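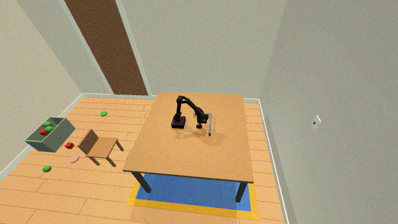 板張りの床と、大きな木のテーブル

Kan通信 2018年11月号
大きいテーブルのはなし

朝、台所の床に素足で立つのがつらくなってきました。みなさんのところはいかがですか。わたしは先週ついに厚手の靴下を出して、片方に穴があいているのを見つけて、そのまましまいました。繕うのは次の休みに……と書いておけば、たぶんやるでしょう。

さて今月は、テーブルの話を書きます。前号の最後に「うちのテーブルが大きすぎる」とちらっと書いたら、思いのほかたくさんお便りをいただいたんです。うちも大きすぎます、というかたと、うちは小さすぎて鍋をするとお皿を膝にのせています、というかたと、きれいにふたつに分かれました。ちょうどいいですというお便りは、一通も来ませんでした。ちょうどいい人は、わざわざ手紙を書かないんでしょうね。

うちのテーブルは、いまの家に越してきた年の4月に買いました。場所は隣町の中古家具の店、Sillovnessです。あのお店、入口が狭くて奥がやたらに深いでしょう。手前に食器棚と椅子、その奥に箪笥、いちばん奥の薄暗いところにテーブル類がかたまっていて、奥へ行くほど値段が下がっていくような気がします(気のせいかもしれません)。わたしはほんとうは電気スタンドを探しに行ったんです。それが、気がついたらメジャーを借りていました。

で、測ったんですよ、ちゃんと。縦も横も高さも測って、手帳に書いて、家に帰って床に新聞紙を並べました。新聞紙をつなげてテーブルの大きさにして、まわりを歩いてみたら、うん、通れる。冷蔵庫の扉も開く。これなら大丈夫、と翌日すぐに電話をかけました。

届いてみたら、大きいのなんのって。

新聞紙は平らなんですよね。またげるし、踏めるし、向こうの壁まで目が届きます。ところが本物は腰の高さに板があって、脚があって、影まで落ちるわけです。部屋に入ったとたん、台所が半分になったような心持ちがしました。配達のかたも「けっこうありますね」と言って、ハンコを押すまでのあいだ、なんとなく廊下のほうを見ていました。

そういうわけで、これからテーブルを買うというかたに最初に言いたいのは、新聞紙では足りません、ということです。段ボール箱を積んで、腰の高さまで持ち上げてみてください。その上に何か長いもの、物干し竿でもカーテンレールでもいいので渡して、二、三日そのまま暮らすんです。じゃまで腹が立ちます。腹が立っても三日目にまだ欲しかったら、買っていいと思います。わたしはこれを本棚のときにやって、二日目にやめました。本棚は買いませんでした。

それから椅子を引くぶん。これはお便りにもたくさんありました。テーブルの大きさばかり考えて、椅子をうしろに引いて立ちあがる場所のことを忘れるんです。うちも奥の席がそうで、いったん座ると、手前の人が立つまで出られません。お客さんが来たときは、お手洗いが近い人に手前をすすめるようにしています。口には出しませんけれど。

高さのことも書いておきますね。中古のテーブルは高さがまちまちで、手持ちの椅子と合わないことがよくあります。座ってみて、肘がすっと天板にのればいいのですが、肩がちょっと上がるようだと、ごはんのあいだは平気でも、書きものをすると首にきます。わたしがそうでした。座布団を一枚足したら今度は足が床から浮いて、足の下に古い電話帳を置いて、それでようやく落ち着きました。見た目はまあ、聞かないでください。

お店で試すときは、靴を脱がせてもらうといいですよ。家では靴をはいていないんですから。Sillovnessでは頼むと古いスリッパを出してくれます。底がぺったんこの、よくすべるスリッパです。

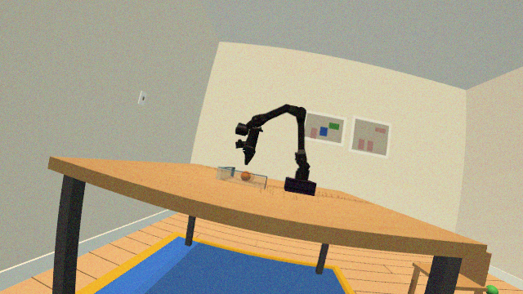 大きいテーブルのいいところも書かないと不公平ですよね。うちの場合、まず片づけをしなくてもごはんが食べられます。前の小さな食卓のころは、夕方になると縫いかけのものや郵便物をぜんぶ隣の部屋に運んで、食べて、また戻していました。いまは肘でぐいっと寄せるだけです。おかげで縫いものがよく進むようになりました(靴下の穴は別ですが)。この通信の封筒詰めも、毎回このテーブルでやっています。端から紙を折って、真ん中で封筒に入れて、反対の端で切手を貼る。一人でぐるぐる歩きながらやるんです。小さい食卓のころは、途中でどれが折ったぶんでどれがまだなのか、すぐわからなくなっていました。

悪いところは、物が増えること。平らなところがあると物はのってきます。いまちょっと目を上げると、おとといの新聞、みかん、はさみ、どこのものだかわからないネジ、読みかけの本、それから返さなくちゃいけないタッパーがあります。タッパーのかた、もうしばらくお待ちください。中身はとてもおいしかったです。

お手入れのことを聞いてくださったかたが何人もいらしたので、うちのやりかたを書きます。詳しい人が読んだら叱られるかもしれません。

ふだんはかたく絞ったふきんで拭いて、そのあと乾いた布でもう一度拭きます。それだけです。木目に沿って拭くのがいいと聞いて、最初のうちは守っていましたが、急いでいる朝は丸く拭いています。いまのところ、木目は怒っていません。

オイルは年に二回、春と、ちょうどいまごろの乾いてくる季節に塗ります。うちで使っているのはPlarkexという家具用のオイルで、Sillovnessのレジの横に小さい缶が置いてあります。ひと缶595円。小さいので最初は足りるのかしらと思ったのですが、のばして使うものなので、うちの大きな天板でもひと缶でおさまりました。においは、ちょっと胡桃を炒ったみたいな感じです。わたしは好きですけれど、うちの家族は「古い公民館」と言います。ご自分の鼻でお確かめください。

塗る日は晴れた日の午前中がいいです。まず天板の上のものをぜんぶどかして(これがいちばん時間がかかります)、水拭きをして、よく乾かします。お茶でも飲んで待ってください。ただ、その湯のみをどこに置くかで毎回困るんですよね。テーブルは使えないんですから。わたしは窓のさんに置いて、去年ひとつ割りました。

乾いたら、いらなくなった木綿の布にオイルを少しとって、薄く、薄くのばします。たっぷり塗りたくなるんですよ。乾いた木がすうっと色を吸っていくのは気持ちがいいもので、ついつい足してしまう。そうすると翌日になってもべたべたして、新聞がはりつきます。うちの天板には、一時期、左右ひっくり返った天気予報がうっすら写っていました。少し置いてから乾いた布で拭きとって、その晩は使わずに我慢。うちは塗った日の晩ごはんを外ですませることに決めています。たいていPleltulettiです。

使い終わった布のことは、どうか気をつけてください。オイルのしみた布は、丸めて置いておくと熱を持って火が出ることがあるそうです。うちは水を張ったバケツにひたしてから、濡れたままビニール袋に入れて、町の決まりのとおりに出しています。缶の裏にも書き方は小さいけれどちゃんと書いてありますから、塗る前に一度読んでおいてくださいね。わたしは老眼鏡を取りに戻りました。

輪じみのお便りもありました。熱いお鍋を直接置いて白くなった、というかた。うちにもあります。ふたつ。ひとつはわたしのやかんで、もうひとつは犯人が名乗り出ていません。白い輪は、ごく軽いものならオイルを塗るうちに目立たなくなることもありますが、うちのやかんのほうは何年塗っても居座っています。紙やすりで削るという手もあるそうですが、そこだけ色が変わりそうで、こわくて手を出していません。いまは鍋敷きの定位置ということにして、いつも何かのせてあります。

鍋敷きといえば、100円のお店の丸いコルクのもので充分でした。大きいのを一枚より、小さめを何枚か、テーブルのあちこちに散らしておくのがうちには合っています。手が届くところにないと、使わないんですよ、人間というものは。少なくともわたしは。

がたつきについても、ひとつだけ。中古のテーブルがかたかたするとき、脚の長さが悪いとはかぎりません。うちは床のほうでした。脚の下に紙をはさむ前に、テーブルごと少し回すか、ずらすかしてみてください。うちは手のひらひとつぶん窓に寄せたら、ぴたっと止まりました。脚の先にフェルトを貼っておくと動かすのも楽です。ただ、フェルトは埃を集めるので、大掃除のときに一度裏返して見てあげて……と書きながら、わたしは去年見ていません。

小さすぎるほうのかたからのお便りも、ご紹介しておきます。鍋のたびにアイロン台を横に並べている、というお話が気に入りました。高さが変えられるから案外ぴったり合うのだそうです。なるほど! ただし、重いものをのせるとしなるので、のせるのはお椀と薬味まで、とのこと。大根おろしがアイロン台の上にあるところを想像して、しばらく笑ってしまいました。布は洗濯できますしね。

もうひとかた、押し入れのふすまを外して使っていたという昔の思い出を書いてくださいました。お正月に親戚が集まると、座卓と座卓のあいだにふすまを渡して、上から白い紙を敷いて、それが子ども席だったそうです。真ん中に寄りかかると叱られるので、みんな端っこでお行儀よく食べた、と。うちの実家は戸板でした。引き手の穴がちょうどわたしの前にあって、そこに黒豆を落として遊んだのを思い出しました。これは叱られました。

テーブルの話は家族の話になってしまうんですね。どこに誰が座っていたか、というのはずいぶん長く覚えているものです。うちは父の席がテレビの正面で、母の席が流しにいちばん近いところ、わたしは柱の横でした。柱がひんやりして、夏はいい席で、冬は損な席。いまの家では、わたしが流しにいちばん近い席に座っています。決めたわけでもないのに、自然にそうなりました。くやしいので、今月から席替えをしています。わたしが窓ぎわの奥です。ええ、あの出られない席です。お茶のおかわりを頼む側になって、たいへん快適です。

ところで、Pleltulettiのことを少し。先ほど書いた、オイルの日に行くお店です。駅の裏のほうにある洋食屋さんで、グラタンが熱くておいしいのですが、あそこのテーブルはほんとうに小さい。グラタンのお皿とサラダとお水を置くと、もうおしぼりの行き場がありません。けれど家の大きなテーブルに慣れた身には、それがちょっとうれしいんです。顔が近いので、声を張らなくても話が届きます。家だと端と端に座ったとき「え?」「しょうゆ」「え?」となりますから。

この秋からPleltulettiでは、1,000円以上の食事をするとスープのおかわりができるようになったそうです。わたしはグラタンでおなかがいっぱいになるので、まだおかわりまでたどりついていません。かぼちゃのスープの日に、グラタンをやめて何か軽いもので1,000円にできないか、お品書きを前に考えるつもりです。

最後にKanからのお知らせです。

奥の棚に出している手ぬぐいの端切れ、まだ残っています。ひと袋100円、柄は選べません(袋をすかして見るのは自由です)。オイルを塗る布にしてはもったいないような柄も混じっていますので、ひととおり広げてからお使いください。紺の麻の葉が入っていたかたは当たりです。

11月はお店の暖房を少し早めに入れています。窓側の席はそれでもすうすうするので、ひざかけをどうぞ。洗ったばかりのをかごに入れてあります。ストーブの前は猫がいることがありますが、うちの猫ではありません。どいてくれないときは、あきらめて隣に座ってください。

来月号は、お正月の前にやっておく台所のことを書こうと思っています。換気扇を外すかどうかで毎年もめるので、みなさんのおうちではどうしているか、教えてください。葉書でも、お店のポストに紙きれを入れてくださるのでもかまいません。テーブルのお便りもまだまだ受けつけています。ちょうどいいテーブルをお持ちのかたも、今度はどうか書いてきてくださいね。どこで買ったのか知りたいんです。

では、靴下を繕ってきます。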